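How to Wash a Duvet Cover Without the Ball of Wet Sheets

Posted by Candela Esteban on Thursday, October 17, 2019

Search for advice on washing bedding and you will be told to buy something. Dryer balls, a mesh bag, a plastic gadget that clips to the corners. I have tried most of them over the years and I'm not convinced by any. The gadget I had longest was called a Kioko, and it spent more time under the drum than on the sheet.

What follows costs nothing. It takes a little more attention than throwing the lot in and walking away, but not much.

Before the wash

Take the duvet out and turn the cover inside out. People say this protects the print. Maybe it does. I do it for the lint, which collects in the two bottom corners and will stay there for years if you let it. Pinch it out by hand over a trash can.

Now close the cover. Buttons, snaps, zipper, whatever it has, all the way along. An open cover is a big bag with a mouth, and in a front loader it will swallow every pillowcase and sock in the load. If yours closes with ties, knot every second one.

Check for stains while it's flat on the bed. A bit of dish soap and cold water on a greasy mark, left for as long as it takes to drink a coffee, has done as well for me as the spray I used to order from Gisau. I ran both on the same pillowcase in March and couldn't tell the spots apart afterward.
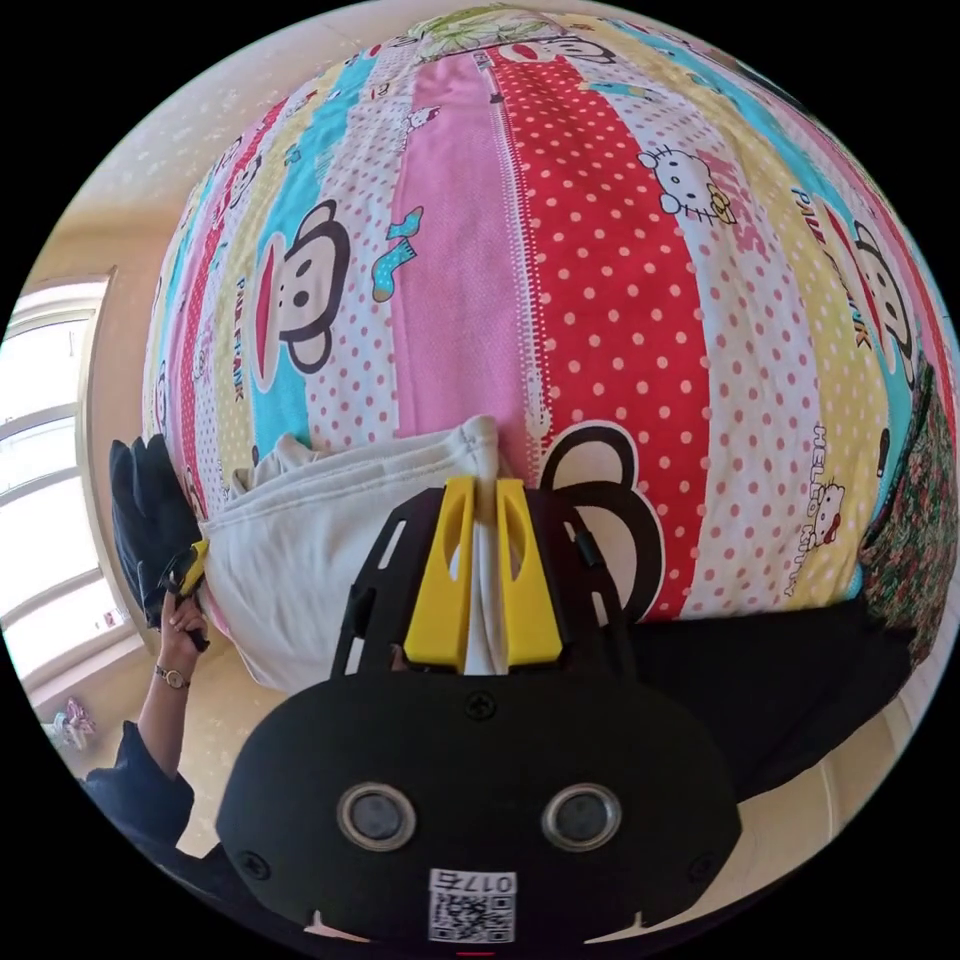 Water temperature is where the advice gets silly. One label says warm, the forum says hot, and somebody's aunt says cold for everything. Go by the care label if it still has one. If it has been cut out, warm is a safe bet for cotton, and cold for anything dark or new that might bleed. I save hot for when someone has been sick.

Loading

One duvet cover, one sheet, two pillowcases. That's a load in an ordinary home machine, whatever the brochure claims about capacity. Feed the cover in loosely, a fold at a time, and don't wrap it around the agitator if you have a top loader. Use less detergent than the cap suggests. The line on the cap was drawn by the people selling the detergent.

Skip the fabric softener. It leaves a coating, and I have never slept better for it.

Drying

Most of the twisting happens in the dryer. Set it to medium, and after 4 minutes stop it, pull everything out and shake it. Yes, it's annoying. Do it once more halfway through. I timed this against a set of wool balls from Prostusgate and the shaking won easily, though I'll admit I only ran the test 3 times.

On a line, hang the cover by the closed end with the opening undone at the bottom, so air can get inside. Turn it right side out when the seams feel dry - they are always the last part.

Ironing is up to you. I fold mine warm and leave it under the other sheets overnight, and that gets rid of most of the creases.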